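Chapter 4
Bottles, Tubs and Jars: Looking After the Things You Pour From

What you'll need for this chapter: a sink, a tea towel, a table you don't mind getting wet, and every half-empty bottle you can find in the house. Yes, all of them. The one at the back as well.

I started writing this chapter in May with my head under the kitchen sink. I'd gone in after a sponge and I came out with 15 bottles, most of them sticky, two of them the same brand of washing-up liquid opened at different times (I always do this), and one with no label that I still haven't dared sniff. So I put the lot on the table, made a cup of tea and had a proper look at them, and by the time the tea was cold I had most of my notes for what you're about to read.

In Chapter 3 we dealt with boxes, and boxes are easy. They have corners and they stack, and if you push one it stays where you've pushed it. Round things are a different business! A bottle rolls. It wobbles when it's nearly empty and it tips when it's too tall for the shelf, and if you put five of them in a drawer they spend the day knocking into each other. I used to think I was just bad at cupboards. Then I measured a few shelves and a few bottles and saw that the two had never been meant for each other.

So we'll begin with the bottle itself and leave the cupboard for later. Pick one up. Where did your hand go? Mine goes to the middle, a bit above the label, fingers on one side and thumb on the other. If the bottle is full, that's a good place to hold it, as you've got the weight more or less level with your grip. If it's a third full, all the weight is down at the bottom and the top half swings about more than you'd expect. Try it with your eyes shut (over the sink, please) and you'll feel the difference straight away.
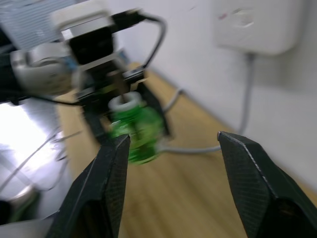 Ridges help, by the way. Run your thumb down a smooth bottle and then down one with bands moulded into the side, and do it again with soapy fingers. The banded one stays put. I had a smooth shampoo bottle for years that I must have dropped every other morning, and I only stopped when I poured the rest into an old ridged one from the Bassey range and threw the slippery thing in the recycling. My toes have been grateful ever since.

The other thing to think about is setting it down. Most of us let go a tiny bit early. You hear it, that little clack on the worktop, and with a light bottle the clack is often followed by a roll and then by some swearing. Get the whole base flat on the table first, then open your fingers. I know how silly it sounds to be taught this in a book. I felt silly practising it. But I've lost a lot less olive oil.

A word about sizes, as they'll come up again in the exercises. The bottle I use for nearly everything in this chapter holds 900 millilitres, and I like it because it fits the door of my fridge with a finger's width to spare. Yours may be different and that's fine. What matters is that you know your own numbers, so before you go on, measure the tallest and the widest bottle on your table and write both down inside the back cover. If you've bought the Givley shelf planner that goes with this course, there's a space for them on the second sheet.

Here's how the rest of the chapter goes. Section 4.1 is about sorting: what to keep, what to tip together and what must never be tipped together (please read that bit before you touch anything with bleach in it). Section 4.2 covers washing out and drying, including those awful narrow necks. Section 4.3 is lids and caps, and it's longer than you'd think, mainly on account of the bag of spare ones I found behind my flour. Section 4.4 gets us back to the cupboard at last, with drawings of three shelf layouts, and I've used the Trama tray in two of them only because it's the one I own. Any shallow tray with a lip will do.

Before you start 4.1

Stand all your bottles on the table with the labels facing you. Group the ones that do the same job. Put anything leaking on the tea towel. Leave the caps on for now, and keep a pencil handy.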